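Neighbors' Notebook: What I learned from a year of sourdough

I promised in the last newsletter that I'd write up the bread thing, and three of you have stopped me outside the post office since then, so I guess I can't put it off any longer.

It started because Mpho Rampersad gave me a jar of starter over the fence and told me to feed it on Friday. I didn't ask what she meant by feed. I put it on the windowsill next to the basil and forgot it until the lid popped off on its own and landed in the sink! Once I'd cleaned up, I went next door and got the full lesson, which took two hours and most of a pot of coffee.

Mpho's way is equal weights of flour and water, stirred with whatever is in the drainer, and a rubber band around the jar so you can see how far it climbs. My kitchen on Lindholm Street is cold in the mornings (old windows, north side), so mine climbs slower than hers. I spent weeks thinking I'd killed it. Then I moved it on top of the fridge and it doubled by lunch, and I ran around the house telling everyone, meaning the cat.

My first loaf was a brick. The second was a brick with a hole in it. I took a slice of the third one to choir practice and Spyros Deligiannis ate it very politely and asked if it was meant for soup. It does make good croutons, I'll say that, and if you have a dense loaf of your own, cut it small, toss it in olive oil and a lot of garlic, and give it a good long time in a low oven.

What changed everything was the scale. I'd been using cups, and my idea of a cup of flour depends on what kind of day I'm having. Cường Từ lent me his kitchen scale and wrote his numbers on the back of an envelope, which is still stuck to my fridge: 200 grams of water for a small loaf, with 66 percent hydration underlined twice. I had to ask him what hydration meant. It's just the water compared to the flour, so that's a little over 300 grams of flour. He likes his dough stiff because it holds its shape and doesn't glue itself to the counter, and for a beginner I think he's right. I tried one of those very wet doughs in the spring and ended up scraping it off my elbows.

The other thing is time. I used to go by the clock, and now I poke it. If the dent springs straight back, I go and do some ironing. If it comes back slowly, it's time for the oven. If it doesn't come back at all I've waited too long and we're having flatbread – also fine, by the way, with a bit of cumin.

I bake in the heavy pot that came from my aunt, lid on for the first part and off for the rest, until the crust is darker than feels sensible. Then comes the hard bit, leaving it alone. Nomvula Magagula claims she waits until the next morning to cut hers. I have managed an hour, once.
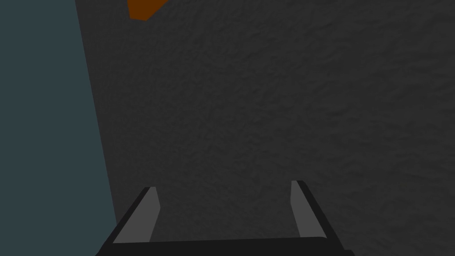 I've started playing around with flours too. The rye from the Livov stall at the market is my favorite so far, a couple of spoonfuls in with the white, and it makes the whole house smell like my grandmother's hallway. Whole wheat I'm still fighting with. It drinks up water like you wouldn't believe, and I keep ending up with something you could prop a door open with. Onyekachi Dauda says to let the flour and water sit together for a while before adding anything else, so that's my project for October.

If you'd like some starter, I have plenty, because you have to do something with the part you take out at each feeding and there are only so many pancakes a person can eat. Bring a clean jar with a lid that isn't too tight (see above, sink). I'm usually home after four and the side gate is open. I'll copy out Cường's envelope for you as well.

And a few of us are talking about a bread swap in the hall, probably in the afternoon, with butter and jam and whatever else people want to bring. Bricks welcome! If you have a toaster that takes thick slices, please let me know, as the one in the hall kitchen only does one side.

Next time I'll get to the plum jam, and to the question of who has my big preserving pan.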